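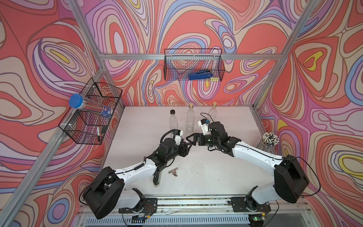

White table, two arms, very colourful and swirly walls

February 2, 2019

I finally made it to the open day at the Farden Newcomers' Centre, after missing the one in July with a streaming cold. If you don't know it, Farden is the old part of Ronden behind the bus station, and the centre has been helping people with visas, asylum claims and family reunion paperwork from a former carpet showroom. The floor is still marvellous. You sink.

I got the number 33 bus down and was early, so I had a wander round the ground floor with a cup of tea before the talks began. They've split the big shop floor into little booths with proper doors, which I was pleased to see, as my friend Lou had her first asylum interview prep years ago in a corridor with people squeezing past with pushchairs. The doors still don't quite reach the ceiling though, and you can hear a fair bit if you stand by the leaflets. I mentioned it on the feedback card.

The main tour was led by Anjana Munasinghe, who runs the casework side and talks at a terrific speed. She took us through what happens when someone walks in without an appointment. First there's a short form, then a chat with whoever is on the desk, then either a booking with one of the advisers or a referral over to Baxter, the law centre across town, if it's something the team isn't allowed to take on. A man in our group asked why they couldn't simply do the lot, and she explained the different levels of advice work and who can sign off what. I'll admit I lost the thread somewhere in the middle, but there's a chart on the wall and I took my time over it later.

They had 2051 enquiries last year. I wrote that down because I assumed I'd misheard! Lots of them were quick ones (where do I post this, what does this letter mean) but plenty turned into months of work. Anjana said the family reunion cases are the ones that fill the filing cabinets, and she opened a drawer to show us, with the names turned away. Birth certificates, translations of birth certificates, school letters, more translations. One file can run to up to 600 pages. The photocopier has its own rota.

After that we had a talk upstairs about the private sponsorship scheme, where a group of neighbours gets together to bring a family over and help them settle. I'd gone mainly for this bit. A few of us at Eltard, the allotment society I belong to, have been talking about it since the autumn and not getting anywhere, so it was a relief to hear from a group who've done it. They were very plain about the hard parts. Finding a landlord took them longer than raising the money, and then the arrival date moved twice and they had the fridge full both times — everyone on the street ate a lot of lasagne. The family's eldest is at the sixth form now and their mum has started a bookkeeping course. She was going to speak but had an exam to revise for, fair enough.

There were questions about politics, naturally. A woman near the front wanted to know what would happen to EU citizens in the town if there's no deal, and the answer was more or less that they're helping people apply under the settlement scheme as it opens up and telling everybody to keep hold of their payslips. Someone else got quite cross about immigration fees and I thought he had a point. Children's citizenship applications cost a fortune. The chair let him go on a bit and then moved us along to lunch.

Lunch! Lentil soup, flatbreads, a rice dish with barberries that I went back for, and a lemon cake I didn't get to in time. I sat with two retired teachers who do the conversation class on weekday mornings and they had me half signed up before I'd finished my soup. You don't need a teaching certificate for it, you just need to turn up and chat, and I can certainly manage the chatting.

A few moans, since I always put them in. The signs from the bus station run out at the underpass and I had to ask in a barber's. The upstairs room is only reached by the stairs, and a lady with a walking frame had to miss the sponsorship talk, which was a shame when the ground floor was half empty by then. And please, could the speakers use the microphone? The back row was cupping its ears.

I came home with a sponsorship pack as thick as a phone book and a form for the conversation class. The pack is going to the next Eltard meeting, so if you're coming, have a look at the budget page first as that's where we got stuck before. I've put sticky notes on the bits about housing.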